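3.2 What we bought, and in what order

I'll be upfront that we went about our budget backwards. When the lab at Urholm got its equipment money, we sat down with a catalog and picked the arm first, then looked at what was left and tried to fit everything else into it. The arm was the fun part! The grippers, the mounts, the cables, the table and the spare fingers all got squeezed into one line called "accessories," and that line was empty before we had run a single trial. This section goes through the second round of buying, which was planned a good deal better, and which gave us the cell used for every result in Section 4.

For the second round I asked Nigel Goodall, who had set up two cells before ours, to go over my spreadsheet. He crossed out the heading "accessories" and made me write a row for each thing that touches the work or sits near it. That was a dull afternoon (30 rows by the end of it), but it changed how I thought about the money. A finger that wears out is a running cost, the same way paper is for a printer, and we had been treating ours like furniture.

We got quotes from two suppliers, Vallix and Skuritz. Vallix was cheaper on the gripper body and slower on parts. Skuritz wanted more up front but would sell fingers in single pairs, where Vallix only sold them in packs that we would have needed years to use up. I went back and forth on this longer than I'd like to admit, and in the end we bought the body from Vallix and had the fingers made to our own drawing by Araújo, a small shop that does short runs. One order of 13 pairs came to 866 dollars with shipping. We put 200 dollars more in the plan for reorders and haven't touched it yet.

The next question was where the camera should go. My first plan had a fixed overhead camera, a stand for it, and a second one off to the side so that the arm couldn't block the view of the target. Once you add stands, long cables and the time to line everything up again each time somebody bumps a leg, that's a lot of money for something the robot sees only part of the time. So we went with one small camera at the wrist. It rides along with the gripper, it always has the fingertips in view, and it needed just one row in the spreadsheet. The price you pay is that the fingers take up a good chunk of every picture, as Figure 2 shows, and any method you run on top has to live with that. 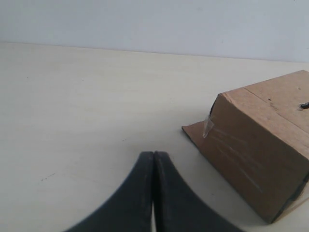

Figure 2. Wrist camera view of the work area, with the gripper fingers closed and a cardboard box on the table at right.

I also want to say a word about targets, as this is where I'd happily have spent too much. There are very nice sets of test objects for sale, all molded and measured, and I had one in the cart. Nigel asked me what our method was for. Well, it's for packing and unpacking, and people who pack and unpack things mostly deal with cardboard. Boxes get scuffed, their flaps stick out where you don't want them, and tape puts a shiny patch right on a corner you were hoping to find. A clean molded block has none of that. We took the test set out of the cart and the money went to a second table, so one person could prepare a layout while the other ran trials.

The table itself was a row I nearly left off. We wanted a plain, pale top with a plain wall behind it, mostly so that the dark fingers and the brown cardboard would stand out without any clever lighting. It works well enough for us, though I'd warn anyone copying this that pale tops show every speck, and small dark marks do turn up in the images. I had set aside money for a light box and ended up not buying one. Soft light from above gave us what we needed, and I moved that row to the bottom of the list under "maybe in November."

Three things I would change if I were planning it again. I'd order the fingers before the arm, or at least get the drawing done, as our drawing held everything up. I'd write down who swaps a worn pair and when, because we never agreed on that and it shows in our notes. And I'd put my own hours in the spreadsheet. Setting up the wrist mount and calibrating the camera ate more of my time than any other row, and on paper it cost us nothing at all.

The full parts list, with prices as quoted on 22/10/2022, is in Appendix B. Shipping is listed separately there, except for the fingers, where we only ever got the one combined figure.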